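**Ticket 489 – Guided sit audio drops out partway through, app says session complete**

Status: open, waiting on Cliser support
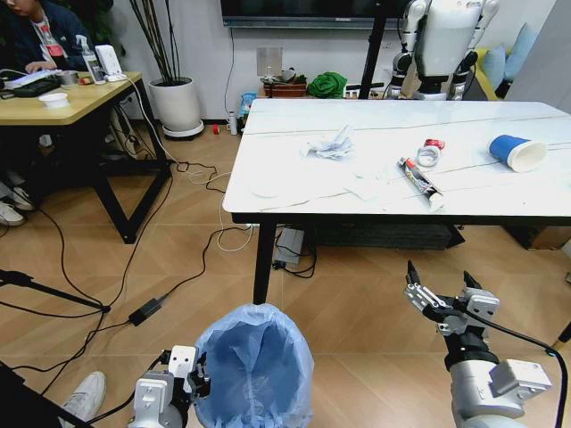
Hi all, Juniper Bellamy again, I run the morning meditation group and we've been working through the Jurnero course on the Cliser app since September. The trouble is with the long breath practice in module 8, which stops dead well before the closing bell and then cheerfully tells me I've finished! We're not fussy people and we don't need a fancy setup, but we do need the teacher to keep talking until the end. Having the voice vanish in the middle of a body scan leaves a whole room stuck at the left knee.

**What I'm using**

- Tablet, fully updated, plugged in
- Zusten bluetooth speaker
- Cliser app, group leader account
- Module 8, "Settling the Inner Weather", downloaded for offline use

**What happens**

I press play, the opening chant is fine, the first set of breaths is fine, and then at the 15 minute mark the sound goes. No click, no fade. The screen flips to the lotus and says "Session complete, well done". The progress ring fills right up, so the app won't let me resume and I have to start from the chant again. Everybody knows the chant very well by now.

**Tried so far**

1. Turned the speaker off and on. Same.
2. Played it through the tablet with no speaker at all. Same, so I'm letting the Zusten off the hook.
3. Deleted the download and grabbed it again over the home wifi. Same spot, to the second.
4. Streamed it instead. Played the whole way through, bell and all!
5. Went back to the download, just to be sure. Cut out again.
6. Tried modules 7 and 9 from downloads. Both good as gold.

Streaming would be a fine workaround except the hall has next to no reception, and the last time I tried hotspotting off my phone we got the loving-kindness verse in little chopped-up bits.

**Reply from Dalia Ezzat, Cliser support, 10.40 am**

Thanks Juniper, that's a really useful list. Could you go to Settings, then Storage, and tell me the size shown next to module 8? Please also check whether "Trim silences" is switched on under Playback.

**Me, 11.15 am**

It says 156 MB. Trim silences was on – I don't remember ever touching it, but I might have when I was hunting for the bell volume. Switched it off and played the download again. No change, although the pauses between breaths are lovely and long now, so that's a bonus.

**Dalia, 1.30 pm**

The full file should be larger than that. I think your group leader account is being handed an older copy of the recording, made before the second half was added. I've asked the content team to refresh it. It can take up to a day to come through. Once it does, please remove module 8, sign out, sign back in, and download it again.

**Me, 1.50 pm**

Will do. Two questions while I've got you:

- Will signing out wipe my notes? I've got all my cues for the walking practice in there and I'd hate to lose them.
- Can the "complete" mark be taken off module 8? It's unlocked the Akolgo retreat preparation for the whole group, and a few of the keen ones have already jumped ahead to the silent day.

**Dalia, 2.20 pm**

Notes are saved to your account, so they'll be there when you sign back in. I've reset module 8 to not started. I can't relock the retreat section from here, sorry, but I've passed it on.

**Me, 2.35 pm**

Thanks Dalia, you're a champion. I've copied the notes into an email to myself anyway. I'll do the fresh download tomorrow before the group arrives and post the new file size here. Please leave the ticket open till then.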